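Tabletop standards: how Idell sets up its shared counters

Junaid Siddiqui has spent most of his working life deciding where small objects should go. He began in the packing hall of a tableware importer, moved to store layout, and now runs fit-out for Idell, which furnishes shared kitchens and washrooms in rental buildings. The Skulldale building, completed in February, has 38 of them. He spoke on a Saturday morning between two delivery slots.

The work starts with the surface. Siddiqui specifies a matte white top wherever the budget allows it, and he is specific about the matte part. "Gloss shows every ring and every wipe mark," he says. "It also throws the ceiling light back at you, so people can't see what is on it. On a matte white top a spill has an edge. You see it, you wipe it."

Color follows from that decision. Each counter at Skulldale gets a small group of loose items: a cup, a bottle, a basket. Siddiqui wants them to differ from the top and from one another. His first order, placed before he took over the stock list, was for clear cups throughout. Residents knocked them over. "A clear cup on a white counter is hard to pick out at six in the morning. We changed to tinted plastic and the complaints about it stopped."

He still prefers a cup that lets light through. An opaque one has to be picked up before anyone knows what is in it, and in a shared room that means it doesn't get picked up. A tinted, translucent wall gives the information at a glance. He also asks for a slight taper, which lets the cups stack in the store cupboard, and a rim that reads as a line.
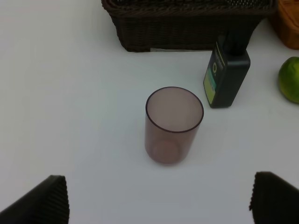 "The rim is the part your hand goes to," he says. "If the rim is darker than the wall, you reach for it correctly. I don't have a study on that. I have watched a lot of people reach for cups."

Position is handled with the same lack of drama. The basket goes to the rear of the group, the tall items stand next to it, and the cup goes in front with clear counter on the near side. Bottles are preferred with flat sides. A round bottle turns when it is nudged and the label ends up facing the wall, whereas a boxy one stays put and packs closer to its neighbor. Siddiqui asks cleaning staff to leave labels facing out. He admits that the instruction holds for a day or two after each visit.

The stock list for the building runs to 198 lines, including hooks and spare lids. Across all the Idell properties the current count of loose items is 3,427, against 3,002 a year earlier. He attributes the increase mostly to the Bajwa annex, where the washrooms came into the program for the first time, and partly to over-ordering of baskets -- "my error, and they are still in the basement."

Losses are tracked by type. Cups go missing most often, then small baskets. Bottles seldom disappear but are often replaced by residents with something of their own, which the company accepts. Siddiqui does not label the cups with room numbers. He tried it in one building with printed stickers, which peeled in the dishwasher and blocked the filter.

Records are kept in Zisora, an inventory tool he describes as adequate. Each counter has an entry with its items and the date of the last check. The weakness is in naming. One supplier's "mauve" is another's "dusty pink," and for several months the same cup sat in the system under both. He now files by shape and height, with color as a note at the end.

Asked whether residents notice any of this, he takes the question literally. Some do. A few have written in to ask for a darker counter, on the grounds that white looks like a clinic. He has declined so far, although the next building will have a gray sample top in one kitchen, with the same cups, for comparison.

He is less settled on the number of items per counter. The Skulldale rooms were planned with more, including a tray, and the trays were withdrawn after the first round of checks. Water collected under them and the feet left marks on the top. "We may bring back a tray without feet," he says. "I have two on test at home. One of them warps."

The second delivery, a pallet of drawer inserts for the Bajwa annex, was due at eleven.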